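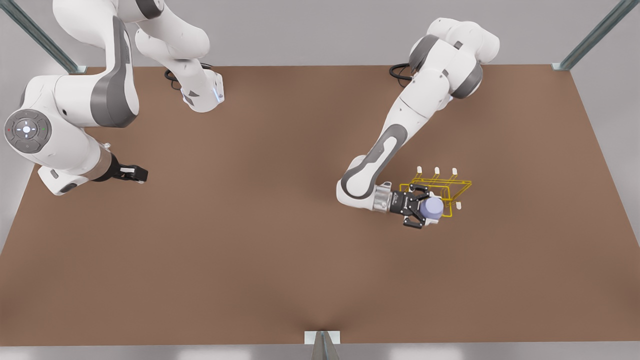 *A small lavender-blue cylinder beside a yellow wire rack.*

# Zarkia clinic to offer free label-reading classes for kidney patients

2024-08-09

The Zarkia Health Clinic will start a series of free classes next month for adults with early-stage kidney disease who have been told to cut down on sodium and phosphorus. Enrollment is open now at the front desk and by phone.

The classes are led by Randa Nseir, a registered dietitian who joined the clinic in April. Each one lasts 90 minutes and is limited to 16 people. Spouses and other family members can come along but count toward the limit.

Nseir said most of the referrals she gets are for people who already know they should eat less salt and have stopped adding it at the table. "Then we look at the bread, the deli turkey and the canned soup, and that's where most of it is," she said.

The first two sessions cover sodium. Patients are asked to bring the labels from three packaged foods they eat every week, or pictures of them on a phone. Later sessions deal with phosphate additives, which show up in the ingredient list under several names and usually have no amount given on the label.

Almost 300 patients at the clinic fit the referral guidelines, according to office manager Lino Fabbri. Letters have gone out to all of them. People who see a kidney doctor elsewhere can also sign up if they bring a note from that office.

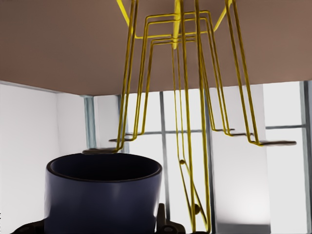 **HEALTH & NUTRITION**

The series was tested last winter at the clinic's smaller Bredik office, where 100 people took at least one class. Ruba Azar, a retired bus driver who went to all of them, said the part on restaurant food helped her the most. She now asks for sauces on the side – and skips the soup.

Changes in diet should be cleared with a doctor first, Nseir said, especially for people who take blood pressure medicine or use a salt substitute. Many salt substitutes are made with potassium, and some kidney patients have to limit that too.

Classes will be held in the second-floor meeting room on Tullier Street, with morning and evening times. Arabic interpretation is available for the evening group if requested a week ahead. The parking lot behind the building is free after 5 p.m. Morning visitors can have their parking tickets stamped at the desk.

A printed shopping guide will be handed out at the first session. Patients who can't attend may pick up a copy at either office.

To sign up, call the clinic and ask for extension 295.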